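3.2 Public comment records and document handling

The Ultley transfer main would carry treated water from the Brurnville intake to the two service districts east of the ridge. Before the licensing authority could issue its scoping document, the project sponsor was required to hold an open comment period and to keep every submission in a form that members of the public could inspect. This section describes how those submissions were gathered and sorted, and how they were coded for the analysis in Section 4.

The comment period closed in April. The sponsor received 459 submissions, of which 314 were letters or forms on paper and the rest arrived through the project web page. Paper submissions were stamped on receipt and given a running number. Form letters with identical wording were kept as separate records, but they were marked as a group so that they could be weighed together or apart. Cavalcanti (the second author) read all of the submissions and assigned each one to a main topic: stream flow, land crossing, cost to ratepayers, construction noise, or other. A submission that raised several topics was assigned to the one that took up the most space, and the remaining topics were entered in a second field.

To test the coding, 125 submissions were drawn at random and read again by a second coder who had not seen the first set of codes. Differences were most common between stream flow and cost to ratepayers, as many writers treated low summer flow as a reason to expect higher bills. These cases were settled by discussion -- the rule adopted was to follow the harm named by the writer, whatever cause was given for it.

Original papers remain at the Brurnville district office and may be read on request. Copies used in the study were stored apart from the originals and were returned when coding was complete.
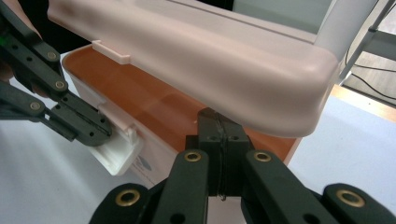 Figure 3. Storage box and lid.

Two limits of the record should be noted. First, the sponsor mailed its notice to 2,000 addresses along the proposed route, and households in the receiving districts were reached only by newspaper and web notice. Residents near the route are therefore likely to be overrepresented. Second, comments made aloud at the public meetings were summarized by staff and were not recorded word for word. We left these summaries out of the coded set, although they are cited in Section 5 where they bear on the choice between the northern and southern alignments.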